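# Lorneck Simulation Arm Package

**Equipment for student teams, Galluten Robotics Program**

The Lorneck package gives registered student teams access to a simulated robot arm, a two-finger gripper and a set of furnished rooms in which to practice. It is intended for teams preparing for the household round of the March competition, and for first-year students who have not yet been cleared to operate the physical arm in Room 114.

## What is included

- One simulated arm with gripper, ready to load
- Furnished room files, including the living room used in the household round
- A library of 426 objects that may be placed in any room
- The Drovov task editor, for writing and timing pick-and-place exercises
- A scoring tool that applies the current competition rules
- A printed team handbook, one copy per team

Student accounts remain open for the full academic year. Work saved under a team account is kept through the summer and may be passed to the following year's team at the written request of the faculty advisor.

## Requirements

The package runs on every workstation in the Lui Computing Room. Teams that wish to install it on their own machines should allow 40 GB of free disk space and should speak with Rafsan Munshi before doing so. Laptops without a dedicated graphics card will load the room files, but motion will be slow and timed runs made on them are not accepted for scoring.

## Reservations and use

Each team may reserve a workstation for two sessions per week. Reservations are made through Bernice Lamptey in the program office and must include the team name, the advisor's name and the exercise to be attempted. A team that arrives more than 15 minutes late forfeits the session.

Students are asked to observe the following rules:

1. Load the room file from the shared drive. Do not edit the shared copy.
2. Save a team copy under the team name before placing any objects.
3. Return the arm to its start position before each timed run.
4. Record the run number and score in the team log -- including runs that fail.
5. Log out at the end of the session.

Room files submitted for scoring must open without errors. Objects may be placed on furniture or on the floor, and large items may stand in front of the arm provided that the scoring tool can still read the target.

## Working view 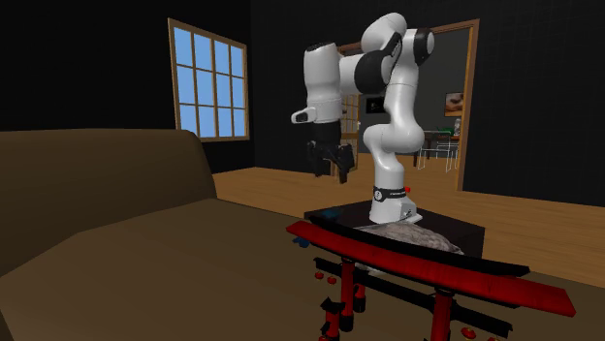 **Galluten Robotics Program | Household Robotics Team**

The arm stands on a low black table behind the sofa, with the gripper open and pointing down over the floor. The red and black gate in the foreground tests path planning around large obstacles. Teams should plan a path that clears both the gate and the back of the sofa, and should check it at reduced speed before starting the clock. The window and the doorway to the next room are part of the room file and may not be moved.

## Support

Questions about the task editor should be directed to Tetteh Alhassan, extension 482. Requests for new objects are reviewed by Amerley Atinga twice each term. Advisors who wish to use the package in a credit course should write to Ohemaa Osei -- course use requires a separate account.

Page revised 20 August 2018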